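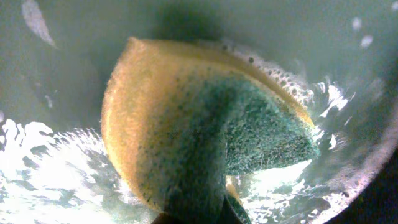
The Grornton starts in a cattle market car park at seven in the morning, and for the first hour very little happens. The riders roll out past the auction sheds, somebody attacks at the first set of traffic lights, and the bunch lets him go. By the time the road reaches the edge of town he is usually back. The race proper begins at Falach, where the tarmac narrows to the width of a milk lorry and turns uphill.

It is a one-day race for amateur and semi-professional teams, held each March, and it has a reputation among riders that is out of proportion to its prize money. The winner gets a modest cheque and a sheepskin. Riders who have finished in the top ten of much bigger events have come here and climbed into the broom wagon before lunch.

6 min read

The reason is the middle of the course. Between Falach and the feed zone there are 11 climbs, none of them long. The longest takes a good rider six minutes. They come so close together that there is no time to eat on the descents, which are steep, gritty and often wet, with gates at the bottom of two of them. The gates are held open on race day, but the cattle grids are not covered, and most years the first crash is on the second grid.

Total climbing is 2,706 metres. On paper that is ordinary. A mountain stage in a major tour will have far more, but it will be packed into three or four ascents with valleys in between, where a tired rider can sit in the wheels and recover. There are no valleys on this course. A rider who loses contact on the fourth climb has to chase over the fifth, sixth and seventh, and generally does so alone, into the wind.

Teams have changed how they approach it. Ten years ago the plan was to keep the leader hidden until the last hour and then let him go. That stopped working when the Hayashi squad turned up and rode hard from the first climb with the whole team. They lost four riders before the feed zone. The two who were left finished first and third. Every team with any ambition now tries to do the same, and the field is often down to thirty riders by mid-morning.

Equipment has followed. The light, stiff wheels that were common in the car park have given way to wider rims and tyres of 30 millimetres or more, run softer than most club riders would think sensible. Gearing is lower too. It is normal to see a rider of national standard spinning a gear that a tourist might choose, and the times on the steep ramps have come down all the same.

Feeding is harder to solve. With so little flat road, riders have to take in what they can in small amounts, mostly from bottles. The stronger teams put helpers on the inside of two slow corners, with drinks mixed to different strengths and the caps marked with tape. Solid food tends to come back in the jersey pocket. Several riders who have blown up here on the later climbs tell the same story, of a bar unwrapped on the start line and still uneaten at noon.
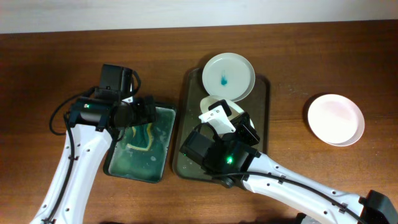

The road to Urnell

After the feed zone the course drops to the river and crosses it by the old bridge, and the gaps that opened in the hills start to matter. From there to Urnell the road is straight and exposed. A lone leader with less than a minute will almost always be caught. A group of three or four who agree to work together will usually stay clear, but they are tired by then and agreement is hard to come by.

Last year's race was decided here. Two riders came over the bridge together with 40 seconds on the chase. One had a teammate behind and refused to take his turn at the front, which was correct by the book. The other one stopped pedalling. They slowed to the pace of a Sunday ride, looked at each other for half a kilometre and were swallowed by a group of nine. Neither finished in the first five.

The crowd at the finish is put at 3,000, a large number for a town with one bakery and a garage. Many of them walk out to the last bend, where the road kicks up past the chapel for 200 metres before levelling out at the line. A sprinter who has got this far can still lose the race on that rise, and the riders who know it well start their effort early, from the chapel wall.

Entries for the coming edition filled in a morning. The route is unchanged apart from a new surface on the descent before the sixth climb, which will make it faster. The cattle grids stay as they are.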